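Keeping Game Controllers and Discs Clean
Workshop tips by Arne Brinkmann
2024-06-02

Most sticky buttons are dirt. Before you order a replacement controller or send one out for repair, spend 20 minutes cleaning it. I do mine at the start of summer and again in December, when the house fills up with cousins and chips.

What you need

Isopropyl alcohol, 90 percent or higher
Cotton swabs
A soft toothbrush you no longer use
Wooden toothpicks
Two microfiber cloths
A new kitchen sponge

Buy the plain kind of sponge. The rough green side on a scrubber will dull a glossy shell in one pass. 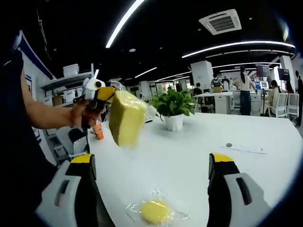

Yellow sponges, one round and one rectangular, still in clear plastic.

Cleaning the outside

Unplug the controller and turn it off. If it takes loose batteries, remove them and look at the contacts. White or green crust comes off with a swab and a drop of white vinegar. Follow with alcohol and let it dry.

Run a toothpick along the seam where the two halves of the shell meet. Hold the controller face down so the crud falls out and not in. Then brush around the buttons and the base of each stick.

Dampen the sponge, wring it out hard, and wipe the grips. Dry with a cloth right away. Keep water off the charging port and the headphone jack.

Buttons that stick

Dip a swab in alcohol, press the button down, and work the swab around the edge. Press it thirty times or so and repeat with a fresh swab. Soda takes three or four rounds. If it still hangs after that, the shell has to come off, and you should look up the screw layout for your model first. My old Trulel pad has one hidden under the label, and I cracked a corner before I found it.

Stick drift

Push the stick to one side, brush the exposed part of the ball, and turn as you go. One drop of alcohol at the base, then rotate the stick in full circles for a minute. Wait until it is dry before turning anything on. This fixes drift caused by dust. A worn sensor needs a new part.

Discs

Wipe from the center hole straight out to the rim with a dry microfiber cloth. Don't go in circles. For fingerprints use a little water with a drop of dish soap, rinse, and pat dry. Skip toothpaste and furniture polish. I own 146 games on disc and have lost two, both to toothpaste.

Store discs upright in their cases, away from windows. The Plorstead shelf I use has a lip in front, handy if you have a cat.

Console vents

Power down and pull the plug. Use a vacuum with a brush tip on low, held just off the vent. If you use canned air, keep the can upright and give short bursts. Leave a hand's width of space behind the console when you put it back.

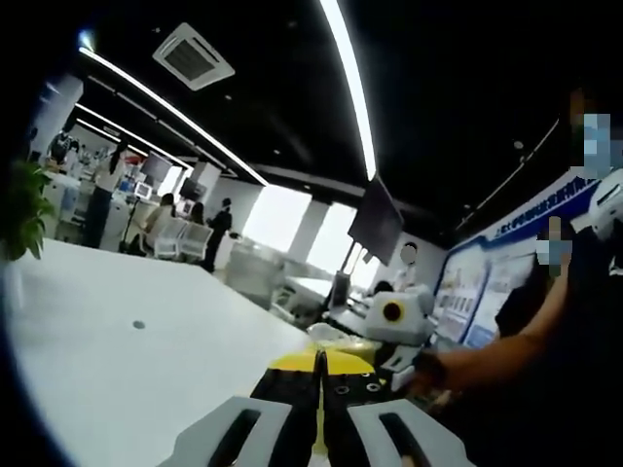 Can I use baby wipes on a controller?
They will take off fresh grease, but most leave a film of lotion that collects dust later. Use a cloth with a little alcohol on it, and keep it away from painted logos.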